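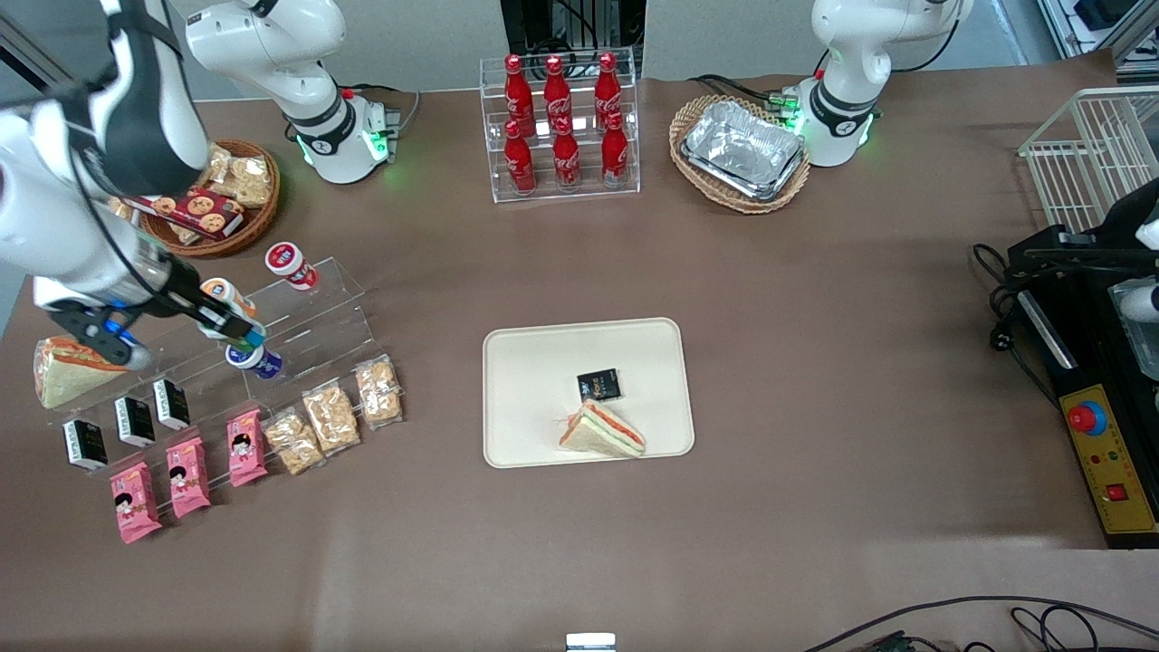 Figure 3. A snack table with stepped stand, bottle rack and basket. Cups occupy the tiers; boxes, pink packets and clear bags are set out in diagonal rows in front.

By Els Desmet and Heriberto Chambi
14th June

4. Order and its limits on the shared snack table

The literature on shop shelving is large and rather pleased with itself. The literature on the table at the side of the room, where people are expected to help themselves between meetings, is small, and most of it concerns biscuits. We have tried in this section to treat the side table as a display in its own right, laid out by somebody with opinions about where a sandwich should go.

Our material comes from the Bekside and Estport sites, where we kept notes on 200 layings-out between December and the spring. Those who laid the tables were given no plan. They were told what food there was and which stands they could use, and were then left to it, an arrangement that suited everyone except the two of us, who had to stand by and say nothing about the yoghurts.

4.1 Height

A stepped stand confers rank. Whatever goes on it is taken to be better than whatever does not, and people setting out a table seem to know this without discussing it. In Figure 3 the tiers have gone to the small white cups, with a red label at the top, an orange one slightly lower and a dark blue one further down. The packaged snacks stay at table level. We saw much the same division at both sites, and when we asked about it afterwards we were told that cups "look silly on the floor". The floor, in this usage, is the table.

Bottles present a different case. They are tall enough to look after themselves, yet they are given a rack of their own more often than any other item. The rack in Figure 3 holds six red Coca-Cola bottles in two rows of three, the back row raised, in the manner of a school photograph. A bottle in the back row hidden by one in front is apparently felt as an injustice. Gökçe, our name for the informant with the longest experience of office catering, described a flat row of bottles as "a queue" and would not be drawn further.

4.2 The diagonal

We had expected straight lines. What we got, in 18 of the first 30 tables, was the slant. Small boxes, pink packets and bags of granola-like clusters were all stepped off at an angle, each one a little ahead of or behind its neighbour. The effect is to show a bit more of each pack, though several people said they did it to make the table look less like a stockroom. One said it made the table look "catered", a word we have since heard used of a single plate of crackers.

The diagonal is also fragile. It depends on every pack in the row, and the first hungry person undoes it. At Estport we timed the life of an untouched slant at roughly 2 minutes after the doors opened.

4.3 The basket and the remainder

Every table has goods that fit no row. The usual remedy is a basket, in which disorder becomes generosity. A red box of cookies with two wrapped packets piled beside it, as in the round wicker basket of Figure 3, would look abandoned on a bare surface. With a rim round them they become a selection. Arinow, the supplier to both sites, sent baskets in three sizes, and the largest was always asked for first, whatever there was to put in it.

The sandwich remains unresolved. A wrapped triangle does not stack and has no obvious front. In our notes it turns up most often at the end of the table, partly outside whatever has been arranged there. Our informants agreed that it ought to go somewhere else and disagreed about where. We return to the sandwich in Section 6.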